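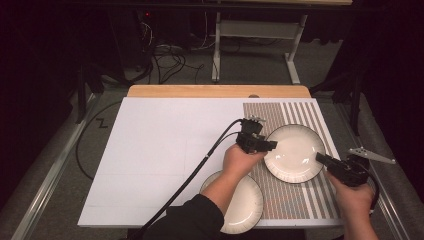 How to Run an Audition Day for a Community Musical

If your theater group has picked its next show and you've been handed the clipboard, welcome! I have run auditions for the Bendance Players for a good many seasons now, and I still get butterflies the night before, so please don't worry if you do too. What follows is how we do it in a town hall with one piano and a drafty hallway.

Start with the notice. Put it out at least four weeks ahead, and put everything in it – the roles, the rough ages, the rehearsal nights, the show dates and whether you want a prepared song. For our February auditions last year we forgot to say which verses we wanted, and I spent a whole evening answering the phone.

Next, find your pianist. I mean this before you find anything else, even the room. Our Josphat Kioko can take a song down a step while he's turning the page, and he makes frightened people sound better than they expected to. Ask singers to bring their music in a binder, in the right key, with the start and the stop marked in pencil.
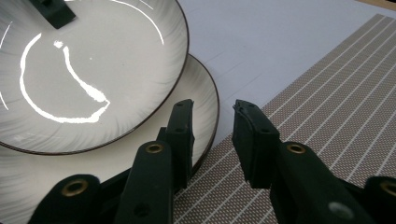
Then make your schedule. Give each singer eight minutes, which sounds generous until somebody drops their binder. Leave a gap after every fifth person so the panel can catch up on notes and stretch their legs. If you're expecting children, see them first, while everyone is fresh and before their bedtime gets too close.

Keep the panel small. We have the director, the music director and one other person who isn't related to anybody auditioning (this is harder than you'd think in a town our size). When Hertta Toivonen directed "The Lamps of Danholm" for us, she had each of us write down our thoughts before we said a word to each other, and we've kept that up ever since. It stops the loudest voice from winning.

For the dance call, teach one short combination, no more than 16 counts, and teach it to everybody together. Run it slowly three times, then with the piano, then in groups of four. You're looking for people who listen and keep smiling when they go left and everyone else goes right.

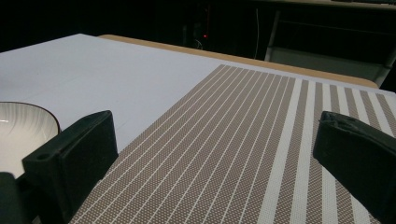
Callbacks should be on a separate evening if you can manage it. We like a Monday, when the hall is free. Send the scenes out beforehand and mix up your pairs as much as time allows – two lovely singers can have no spark at all, and you want to learn that now and not in week six.

Last come the phone calls. Call your leads first and wait until they've said yes before you post the list. Then write to every single person who didn't get a part, by name, with one kind thing from your notes. It takes me most of an evening and a pot of tea, and several of those people have come back the next year and been cast.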